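Weltar手球联赛

Weltar手球联赛，简称“韦联”，是在Weltar地区举办的业余室内七人制手球赛事，设男子组和女子组，每赛季从秋季进行至次年春末。联赛采用双循环常规赛加季后赛的赛制，比赛规则以国际通行的室内手球规则为基础，另由联赛办公室发布补充规程，对登记、排名、顺延和技术统计等事项作出规定。现行补充规程自2019-08-05起生效。

名称

联赛名称取自所在地区。早期文件中使用过“Weltar手球循环赛”和“Weltar室内手球联赛”两种写法，前者指没有季后赛的时期，后者用于与夏季在沙地上举行的邀请赛相区别。沙地邀请赛的人数、计分和场地尺寸均与室内赛事不同，其成绩不计入联赛统计。

沿革

联赛的前身是几所学校体育馆之间的不定期对抗赛。当时各馆场地长度不一，部分场馆的边线距墙不足一米，主客双方在赛前商定边线球的处理办法，比赛结果只在馆内张榜，没有统一的积分表。

统一赛程出现后，各队开始在固定的比赛日交锋，联赛办公室同时规定所有比赛须在长四十米、宽二十米的标准场地上进行。Fosomeo原有场馆的长度不符合要求，该队有两个赛季的主场比赛在Tikix的场馆进行，积分表中仍按主场场次登记。

女子组的设立晚于男子组。女子组最初采用单循环，后因参赛队增加和场馆时段的调整，改为与男子组一致的双循环。两个组别共用比赛日，通常女子组在前，男子组在后，中间留出场地检查和热身时间。

季后赛制度经过两次较大修改。最初由常规赛前两名直接进行一场决赛；其后增设半决赛，由前四名参加；再后来半决赛改为主客场两回合，决赛仍为单场。决赛地点起初由常规赛第一名的主场承办，后固定在Weltar体育馆。该馆设座席490个，木质地板，场地两侧各有伸缩看台一组，收起后可划出两块训练场地。

参赛球队

联赛球队分为创始球队和后入球队两类，两者在赛程和表决上没有差别，仅在历年资料中分开列出。

Tikix手球俱乐部为创始球队，同时参加男子组和女子组。该队长期使用六零区域防守，守门员发动快攻的比例较高。主场比赛服为深蓝色，客场为白色。俱乐部设有青少年梯队，梯队球员达到规定年龄后可在成年队登记，登记方式见“球员登记”一节。

Fosomeo体育会是综合性体育团体下属的手球部，除手球外还设田径和乒乓球两部。手球部女子队的建制先于男子队，曾以女子队单独参赛。该会的场馆经过改建后满足标准场地要求，底线外的缓冲区为联赛各馆中最短，因此馆内球门后方的防护网须在每场比赛前检查固定点。

Chávez手球队以所在街区命名，只参加男子组。该队防守多采用五一阵型，由一名队员前突干扰对方中卫的传球路线。队名中的重音符号在积分表和比赛记录表上均须保留，早期的打字记录表因设备限制省略了该符号，整理历年资料时已统一补正。

其余球队由学校校友和企业职工组成，参赛年份不连续。球队退出后重新申请加入的，原有成绩与新成绩合并统计；更名的球队须在申请表中注明沿用关系，未注明者按新球队处理。

赛制

常规赛为主客场双循环。每场比赛分上下两个半时，各三十分钟，中场休息十分钟，特殊情况下可延长至十五分钟。胜一场得2分，平局各得一分，负者不得分。常规赛允许平局，不进行加时。

季后赛半决赛为两回合，以总比分决定晋级队。总比分相同时，第二回合结束后直接进行七米球决胜，不设加时，也不采用客场进球优先的计算方法。取消客场进球优先的原因，是部分球队共用场馆，主客场的区分在这些对阵中只具有登记意义。

决赛为单场。常规时间打平后进行第一次加时，分上下各五分钟，中间休息一分钟；仍为平局时，休息五分钟后进行第二次加时，时间相同。第二次加时后仍未分出胜负的，进行七米球决胜。每队先派五名队员各掷一次，双方交替进行；仍相同的，继续逐轮进行，直至在掷球次数相同的情况下出现差距。比赛结束时仍处于罚出场或已被取消资格的队员不得参加七米球决胜。

排名判定

常规赛结束时，两队或多队积分相同，依次按下列各项判定名次：

一、积分相同球队之间比赛的积分；
二、积分相同球队之间比赛的净胜球；
三、积分相同球队之间比赛的总进球；
四、全部常规赛的净胜球；
五、全部常规赛的总进球；
六、抽签。

三支以上球队积分相同时，先将这些球队之间的比赛单列为一张小积分表。若按某一项已将其中部分球队分开，而其余球队仍然相同，则对其余球队从第一项重新计算。旧规程在这种情况下沿用原小积分表继续向下比较，两种算法可能得出不同的名次。现行规程采用重新计算法，并在附录中给出演算步骤。

被判弃权的比赛以零比十计入积分表，该场已经发生的进球不计入球队总进球，但罚出场和取消资格的记录仍然有效。球队中途退出联赛的，常规赛完成不足半数时，其全部比赛成绩取消；已完成半数或以上时，已赛成绩保留，剩余比赛按弃权处理。

场地与器材

比赛场地为四十米乘二十米的长方形，球门内侧净宽三米、净高两米，门柱和横梁须漆成与背景有明显反差的两种相间颜色。球门区由距球门线六米的直线和两段四分之一圆弧构成，任意球线为距球门线九米的虚线，七米线长一米，与球门线平行。守门员限制线距球门线四米，长十五厘米。 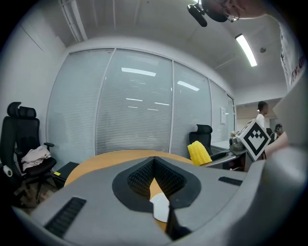

圆桌上的黄色玩具玉米

换人区线位于中线两侧，各队换人区自中线向本方一侧延伸四点五米。替补席的起点距中线三点五米，场馆空间不足时可以后移，但不得前移。记录台设于中线延长线上，台面须能使计时员和记录员同时看到两侧换人区。

男子组使用三号球，周长五十八至六十厘米，重量四百二十五至四百七十五克；女子组使用二号球，周长五十四至五十六厘米，重量三百二十五至三百七十五克。每场比赛由主队提供两个以上合格用球，裁判员在赛前选定一个，备用球放置于记录台。更换用球须由裁判员许可，球因损坏或过于湿滑影响比赛时方可更换。

手球胶的使用按场馆分别规定。Weltar体育馆允许使用水溶性手球胶，并要求在赛后当日清洁地板和球门柱；其余场馆一律禁止使用。球队不得将手球胶涂于鞋面或护具表面备用，违者由裁判员要求清除，清除完毕前该队员不得上场。在禁止用胶的场馆，经过用胶比赛的旧球须洗净后才能作为比赛用球提交检查。

比赛服号码为一至九十九号，背后号码高度不小于二十厘米，胸前不小于十厘米。守门员服装颜色须与双方场上队员及对方守门员相区别。以场上队员替换守门员形成七人进攻时，上场队员不要求穿着守门员颜色的服装，但此时不得进入本方球门区履行守门员职责。

球员登记

每队每个组别在赛季开始前提交登记名单，赛季中设一次补充登记，时间为一月。补充登记期结束后，除守门员因伤不能参赛且名单内没有其他守门员的情况外，不再接受新的登记。

登记材料包括登记表、近期照片、健康声明以及上一赛季所属球队出具的放行单。首次登记的球员无须提交放行单。球员在同一赛季内只能代表一支球队参加常规赛，已在原队出场的，转队后自补充登记期结束的次日起具有参赛资格。补充登记后上场的球员，若在季后赛前未达到两场常规赛出场，则不得参加季后赛。

青少年梯队球员采用双重登记，即同时列入梯队名单和成年队名单。双重登记球员在同一日期内只能参加一场比赛，列入比赛记录表即视为参加，是否实际上场不影响认定。某赛季登记名单汇总后，两个组别合计113人，其中双重登记者按一人计算。

每场比赛每队可报队员的上限为十六人，官员上限为四人。开赛时场上须有至少五名队员，其中一人担任守门员。比赛开始后队员人数因罚出场或受伤减少至五人以下的，比赛可以继续，是否中止由裁判员决定。

裁判与记录

每场比赛由两名权力相同的裁判员执法，另设计时员和记录员各一人。两名裁判员对同一犯规作出不同判罚时，以较重者为准；对得分或球权的判断不一致时，两人须短暂停表协商，协商后作出的决定有效。

联赛没有视频回看系统。进球是否有效由门线裁判员与场上裁判员共同判断，球的整体越过球门线整个宽度方为进球。比赛计时使用场馆公开计时钟，计时钟故障时改用记录台的手动计时器，并由记录员将剩余时间通报双方官员。

每队每场可申请三次一分钟暂停，每半时最多两次，常规时间最后五分钟内最多一次，加时赛中没有暂停。申请暂停的官员须将绿色卡片放在记录台上，且本方须控制球权。卡片放下后、计时员鸣哨前球权转换的，卡片退回，该次暂停不予使用。

比赛记录表一式三份，分别由联赛办公室和双方球队保存。记录内容包括进球、七米球、警告、罚出场、取消资格和暂停时间。射门次数、守门员扑救及失误由技术统计员另行登记，技术统计与正式记录不一致时，正式记录优先。

消极比赛的处理

裁判员认为控球方没有明显的进攻或射门意图时，举手作出消极比赛预示。预示作出后，控球方最多可再传球四次，若未射门则判对方任意球。传球次数在下列情况下不重新计算：防守方犯规获判任意球，以及射门被防守队员封挡后由进攻方重新控制球。射门被守门员或门柱挡回并由进攻方获得球的，预示取消。

补充规程要求裁判员在第四次传球完成后、作出判罚之前，给予接球队员合理的射门动作时间。封挡出界后由进攻方掷边线球或任意球的，允许追加一次传球。上述规定在各队官员的赛前会议中列为固定说明事项。

纪律

比赛中的处罚分为警告、罚出场两分钟和取消资格。同一队员最多受到一次警告，全队受到的警告以三次为限，官员席合计以一次为限。队员累计三次罚出场时取消其比赛资格，该队在第三次罚出场的两分钟内减少一人。

取消资格并附书面报告的，裁判员出示红牌后再出示蓝牌，赛后在记录表背面写明经过。该队员自动停赛一场，联赛纪律机构可在收到报告后追加停赛。没有书面报告的取消资格只限当场比赛有效，不产生后续停赛。

停赛按组别执行。双重登记球员在成年队受到停赛的，停赛期内也不得参加梯队比赛，但梯队比赛不计入停赛场次。常规赛未执行完的停赛延续至季后赛，赛季结束时仍未执行完的延续至下一赛季首场。球员转队后停赛随球员转移。

球队对比赛结果提出异议的，队长须在签署记录表前声明，并在下一个工作日结束前提交书面材料。裁判员依据观察作出的事实判断不属于异议范围，可受理的事项限于规则适用错误、参赛资格和计时记录差错。

统计口径

联赛历年统计自双循环赛制实行的首个赛季起计算，此前的对抗赛成绩作为附录保存。截至现行补充规程生效时，男子组和女子组常规赛合计完成322场，弃权比赛包括在内，沙地邀请赛和友谊赛不包括在内。

射手榜按常规赛进球数排列，七米球进球计入总数，并在括号内单独标注。七米球决胜中的进球既不计入个人进球，也不计入球队总进球，仅在比分后附注。守门员扑救率以扑救次数除以扑救次数与失球数之和得出，射偏、击中门柱及被场上队员封挡的射门不计入分母。空门失球记入球队失球，不记入守门员个人。

早期技术统计将快攻进球与边锋射门进球合并登记，两类数据无法分离，因此按射门位置划分的统计表只包括后来的赛季。Fosomeo借用Tikix场馆期间的比赛，在主客场胜率表中以星号标出，不参与主场胜率的计算。

参见

室内手球
沙滩手球
七米球
双循环赛制
消极比赛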